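Fixtures and Finishes at the Cetbridge Demonstration Room
Photo gallery - Wusoditz Center for Domestic Interiors

The Cetbridge Demonstration Room is maintained by the Wusoditz Center for Domestic Interiors for the study of furniture, fixtures and floor layouts in ordinary household use. The room was fitted out under the Pasaribu program and opened to partner organizations in October. It is used for teaching, for layout trials and for the recording of everyday tasks at working height. The gallery presents a small selection of views, with notes on the furniture and finishes, and is intended to be read together with the room handbook.

The principal fixture is a white table with a recessed metal tray. The table was selected after a review of the furniture held at the Cundness store, where the Center keeps 2,589 cataloged items. The handbook asks that the tray be left clear at the end of each booking and that the tabletop be wiped down with a soft cloth. Abrasive pads should not be used on the tray or on the slats.

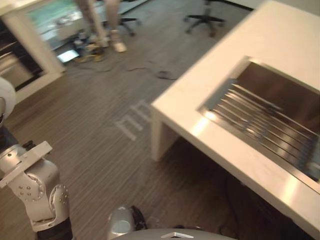 White table with recessed stainless-steel tray and parallel metal slats. Strips of white tape mark a position on the wood-grain floor beside the table leg.

Floor marks are part of the standard arrangement of the room. Each layout has its own set, recorded on a plan kept by the room office, and furniture is returned to its marks before the next group is admitted. Visitors are asked not to lift or replace the tape. Where a mark has worn, the room office will renew it from the plan - a request may be left at the desk or sent by email.

The finishes were chosen to be plain and easy to maintain. Hollis Pennington, who prepared the original layout plans, recommended a wood-grain floor with white furniture so that the edges of each piece would be easy to read in photographs. This recommendation was adopted for the main room. Samples of the finishes considered at the planning stage may be viewed at the Cundness store by appointment.

The photographic record of the room now stands at 2,420 views, of which 2,339 have been cataloged. Work on the remainder is continuing.
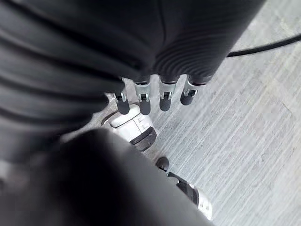

Close view over the pale floor: ribbed charcoal-gray sleeve, with four fingertips in silver metal and dark gray rubber.

Requests to reproduce views from this gallery should be made in writing and should state the title of the publication and the intended use. Groups wishing to book the room should contact the room office, giving the size of the group and the layout required. Bookings for layouts that are not on the current plan require additional notice. Gallery notes revised 2024-03-09.

Contact the Room Office | © Wusoditz Center for Domestic Interiors. All rights reserved. | Back to top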